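Sirkura Community Programs wishes to advise members of revised arrangements for setting out the sorting table this October. Please read the full thread before attending. (thread)

The table is the one with the black marbled top. Trays are to be laid flat on it before any pieces are brought out.
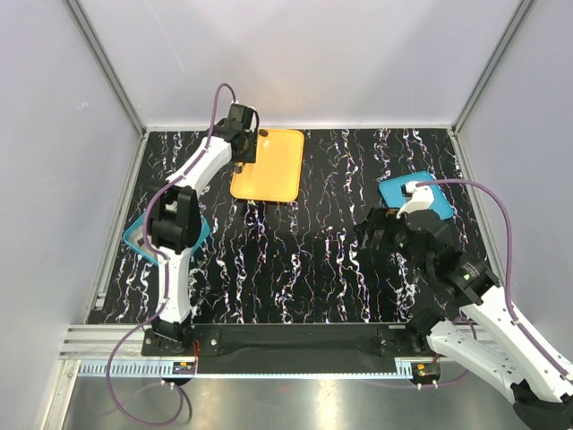

Trays on the marbled table. Sirkura Community Programs.

Tweezers are to be used for all small pieces. They should be laid down on the tabletop between uses and never left standing in a container.
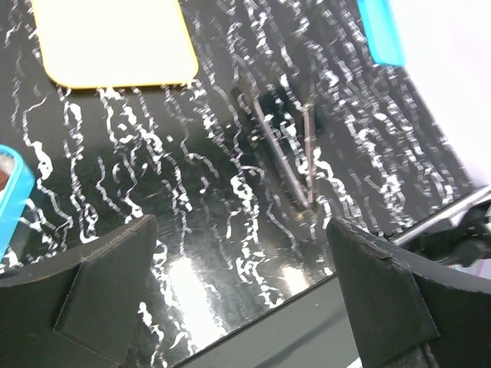 SIRKURA COMMUNITY PROGRAMS | Table Activities Team

Members who prefer their own tweezers may bring them, provided the tips are blunt. Enquiries on this point should go to Benvinda Rebelo.

Supplies have been ordered through Krawczyk. The order comprises 200 paper cups and 2 spare trays, and the cost to the program is $770.

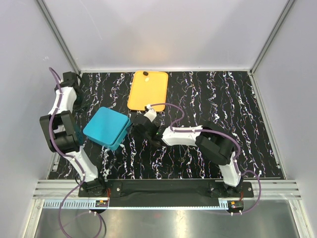
Delivery is expected before the end of the month. Until then, existing stock will be used, and members are asked not to take cups home.

Stanisława Nowicki has agreed to look after the sign-in sheet.

Each piece is to be given its own place in the grid. The teal container has white rounded cups for this purpose, and the brown pieces and the pale one already in it show the spacing we would like members to follow. Cups may be left vacant. The yellow tray is for pieces still to be placed.

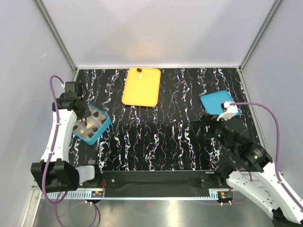 Attendance remains free of charge for current members. Guests may come along if their names are given to Fathima Selvanayagam in advance. Members arriving early may practise by moving the small pieces on the yellow tray across to the cups. All colours of tray will be put away together at 4 pm.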